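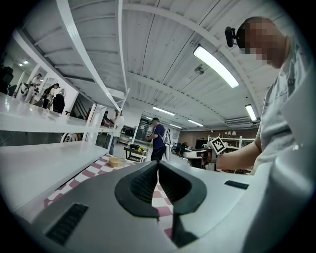 Gripper budget: what we need from you by October

Planning for the next round of hand-held grippers is under way at the Dastuvport site. The current proposal is 10 units from Rekomberg, with 2 held as spares. Mendes has quoted on the same quantity, but its price excludes freight and the calibration fixture.

Soft pads are to be budgeted as a consumable. The working allowance is 100 pads for the year, charged to the operating line and not to capital. Replacement marker squares go on the same line.

Head-mounted cameras are a separate purchase. Trendov lists a lead time of 7 weeks, so the order has to be placed ahead of the grippers if both are to arrive together.

Bench leads should send through their station counts, shelving requirements and any tabletop coverings to be replaced. Requests received after the cut-off will be held over to the next cycle.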